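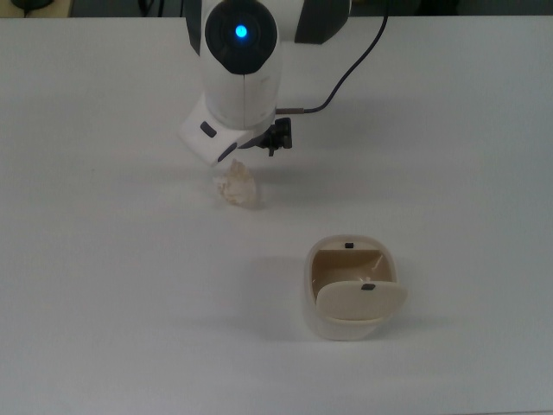
*Tischplatte mit Papierknäuel und Kleinbehälter*

**Betreff:** Tischabfallbehälter Ota, Zellstofftuch federt zurück, Behälter rutscht
**Standort:** Brivesholm, Raum 13
**Eröffnet:** 27. November 2022
**Priorität:** niedrig
**Status:** gelöst, Restpunkt offen

**Meldung**

Zerknüllte Papiertücher bleiben nicht zuverlässig im Kleinbehälter. Nach dem Einlegen richtet sich das Tuch wieder auf, steht über den Rand und fällt bei leichtem Anstoßen heraus. Beim Nachdrücken verschiebt sich der Behälter auf der Platte. Betroffen ist nur der cremefarbene Behälter mit abgerundeten Ecken, die größeren Abfallbehälter im Raum sind unauffällig.

**Umgebung**

- Behälter: Ota, Kunststoff, creme, innen hellbraun und glänzend
- Tischplatte: Begay, weiß, eben
- Verbrauchsmaterial: Zellstofftücher Likari, Artikel 447, ungebleicht
- Reinigung der Platte: täglich, feucht, ohne Nachwischen

**Verlauf**

1. Füllgrad geprüft. Fehler tritt bereits beim ersten Tuch auf. Überfüllung als Ursache ausgeschlossen.

2. Knäuelgröße geprüft. Locker zerknüllt ist das Tuch breiter als die Öffnung und klemmt am Rand. Fest zusammengedrückt passt es hinein, dehnt sich aber innerhalb kurzer Zeit wieder aus.

3. Innenwände mit trockenem Tuch ausgewischt. Keine Änderung. Die Wände sind ab Werk glatt und bieten dem Papier kaum Halt. Aufrauen wurde vorgeschlagen und verworfen, der Behälter lässt sich danach schlechter auswischen.

4. Tuch zweimal gefaltet, dann eingelegt. Bleibt liegen. 15 Durchgänge ohne Befund, davon einige mit leichtem Stoß gegen die Tischkante.

5. Standfestigkeit geprüft. Behälter rutscht auf der Begay-Platte schon bei geringem seitlichem Druck. Auf der Unterseite wurde ein Film aus Reinigungsmittel gefunden. Nach Abspülen mit klarem Wasser und Trocknen deutlich besser, bei kräftigem Nachdrücken weiterhin Bewegung.

6. Zwei rutschhemmende Streifen unter den Boden geklebt. Kein Verschieben mehr. Streifen nicht bis in die Ecken führen, sie lösen sich dort beim Spülen.

**Ursache**

Kombination aus Rückstellung des Papiers, glatter Innenwand und Reinigungsmittelrückstand unter dem Boden. Ein Defekt am Behälter liegt nicht vor. Kein Austausch.

**Maßnahme**

- Tücher falten, nicht knüllen
- Platte nach der feuchten Reinigung mit klarem Wasser nachwischen
- Behälterboden bei der wöchentlichen Reinigung mit abspülen
- Behälter vor dem Wischen abheben, nicht verschieben

**Offen**

Cremefarbenes Papier ist auf der weißen Platte bei flachem Licht schlecht zu erkennen, kleinere Abrisse werden beim Abräumen übersehen. Anfrage an den Einkauf, ob Artikel 447 auch in einem dunkleren Farbton lieferbar ist. Antwort steht aus, Wiedervorlage nach der nächsten Sammelbestellung.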